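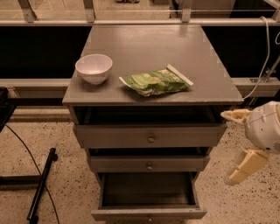
Drawer cabinet with the bottom drawer open, bowl and snack bag on top.

Small-lab arm budget, what would you cut?

gritbucket
Posted Sunday, December 3, 2023

Hi all, long-time reader, I mostly post in the gripper section. I have to put in an equipment request for next year and I'd love some eyes on it before it goes up the chain. The work is household stuff: drawers, bowls, snack bags, opening and closing and putting things on and in other things. You can see the sort of setup in the pic. Gray cabinet, three drawers, small round knobs.

What I have on the wish list so far:

A second arm, Lumeo, the mid-size one. Quote came in higher than I'd hoped and I'm still arguing about shipping.
Spare finger sets, $905 for the bundle.
Cabinets and props, $200.
Everything else (mounts, cables, rail brackets, a decent light), $3000.

The arm comes out of a different pot, so it's really the last three lines I have to defend. My boss looked at the $3000 and made a face. Where would you trim?

plumbline_77
Replied

I wouldn't trim the $3000 at all, I'd trim the arm. Do you need a second one? We bought two Lumeos at once and the second sat in its crate until June because we didn't have the bench space or the people to run it. Felt great on the purchase order, though!

gritbucket
Replied

Ha, fair. We do have the floor space. People is a better question and I don't have a great answer to it yet.

sockdrawer
Replied

$200 for cabinets and props is way too low. I know it looks like the easy line because it's bowls and chip bags, but you want several different cabinets. Different knobs, bar handles, drawers that stick a little, drawers that slide too well. If everything you do is on that one gray unit you're going to get very good at that one gray unit. I'd put $905 there and $200 on fingers, so just swap your two numbers – done, same total, boss is happy.

torque_and_cheese
Replied

Strong disagree with sockdrawer on the fingers. Small round knobs eat finger pads. We ran cheap printed ones for a while and spent more in evenings swapping them than the good set would have cost. Keep the $905. Secondhand cabinets are practically free if you have a van and some patience.

sockdrawer
Replied

"If you have a van" is doing a lot of work there. Somebody gets paid to drive that van.

torque_and_cheese
Replied

OK yes, and it was me, and I complained the whole time. Still think the fingers are the wrong place to save.

mothwing
Replied

Can I put in a word for lighting? Your pic is on the dim side, pretty warm, and the inside of that open bottom drawer is really dark. If any of your tasks end with something going into a drawer you'll want to see in there. We got a pair of Uken panels and I'd buy them again tomorrow. They run cool and they don't flicker on our cameras. I'd give lights their own line so they can't get quietly eaten by cables.

gritbucket
Replied

Good point, and I hadn't split it out. Is Uken the one with the clamp that fits on a rail, or do you need a stand? I already have enough stuff on the floor.

mothwing
Replied

Clamp is sold separately (of course it is). Measure your rail first, ours needed a spacer.

plumbline_77
Replied

While you're splitting that line up, put cable management in it too. I see a white cable hanging down right by the tabletop on the side the arm comes in from, and a black one across the floor. We had ours like that and I snagged one with my foot in the first week. Bouchard does a sleeve kit that's boring and worth every penny. Or use velcro, I'm not your boss.

gritbucket
Replied

Guilty on the cables. Putting a sleeve kit on the list.

flatpackfan
Replied

Has anybody tried leasing? Flultby offered us a deal on an arm with service included and I keep going back and forth. The monthly number looks friendly, but I did the sums over 3 years and it came out worse than buying. Then again, we've never had to pay for a repair, and I have no idea what that looks like.

plumbline_77
Replied

Read the part about consumables. When I looked at theirs, fingers weren't covered, so you'd still be paying for those on top.

flatpackfan
Replied

Oh, that changes my sums. Going to dig the quote out again tonight.

gritbucket
Replied

OK, here's where I've landed for now. Fingers stay as they are. Lights and cables get their own lines out of the $3000, and I'm asking for more on cabinets by taking it from mounts (sockdrawer, you half won). Second arm stays on the list, but I'll ask for delivery in June so I can sort out who's running it. I'll post again when I hear back, and if anyone has a used cabinet with bar handles to get rid of, send me a message!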